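# Unosus laundry service: a review after 40 sessions

2025-08-18
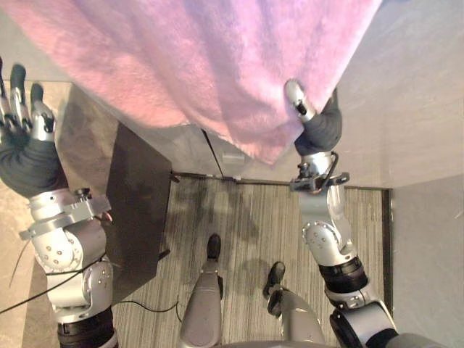 I signed up for the Unosus home service in spring, on the six-month plan at 149 a month, and I've been meaning to write it up properly ever since. What you get is a humanoid that comes to your flat twice a week, does soft goods and leaves. Soft goods means towels, bedding, throws, cushion covers and the simpler sort of clothing. I went in expecting to cancel by week three and I'm now a bit evangelical, so bear that in mind. The thing I most wanted to see was how it coped with awkward fabric, and a big shaggy pink blanket is about as awkward as it gets: long pile, plenty of bulk, an edge that never hangs straight. The right hand has hold of a gathered fold while the left is open with its fingers up, and that's the moment I always lean in to watch, wondering how it will deal with the rest.

Flat things first. Pillowcases and tea towels are superb, better than mine, and they come out the same size every time so they stack nicely in the cupboard. Bath towels are nearly as good. It does them in thirds by default but you can switch to halves in the app (Settings, then Fold styles, then scroll down further than you'd think). I did that on the second visit and it has remembered ever since.

Fitted sheets! I had to watch this one twice. It finds a corner, runs its hand along the elastic until it gets to the next one, tucks the first inside the second and carries on. The result isn't a perfect rectangle but it does go on a shelf, and that has never happened in this household before. A double takes six minutes, which sounds like ages until you remember you're in the other room with a coffee.

Heavy, fluffy things are slower and less tidy. The throw came out as a sort of fat parcel with one end thicker than the other. I don't mind that at all. My mother would. There's a "neat" setting that makes it go back and try again, and on the fluffy stuff I found it added time without much to show for it. On cotton it's worth having.

A few things I'd want to know before ordering:

- It needs clear floor to stand on. Low-pile carpet has been fine here. I roll up the loose rug in the hall before it comes.
- Tell it where things go on the first visit. The cupboard tour is tedious but do it properly, shelf by shelf.
- It won't touch anything with beads or sequins, and it puts those in a separate pile for you. Same with anything it decides is too delicate, and it's rather cautious: two plain linen shirts went in that pile for weeks.
- Socks are a paid extra. I tried them for a month and went back to doing my own.

Noise is lower than I feared. There's a whirr when the arms go up high and a soft thud from the feet, and I can take phone calls next door quite happily.

I had a trial with Fiadzo last October, so I can compare a little. Fiadzo was quicker on towels, noticeably so, but it gave up on bedding bigger than a single and the booking system was a misery. Unosus let me move a visit with two hours' notice and didn't charge. Support has been good as well. I had a long exchange with Valdis Navickas on their help desk over the linen shirts, and he altered the fabric settings on my account himself and then wrote again a week later to check it had worked. (It had.)

Grumbles: the app logs you out constantly, the visit summary is far too long, and I'd love a cheaper plan with one visit a week. They've been running one in Binlow, apparently, but not here in Indholm yet.

I've renewed for another six months. If you live alone and wear mostly T-shirts I'd probably save the money, but with four beds to change and a family that uses a fresh towel for everything, I'm delighted with it. Next on my list is the duvet covers, king size, buttons and all, and I'll add a note underneath when I've seen how it gets on.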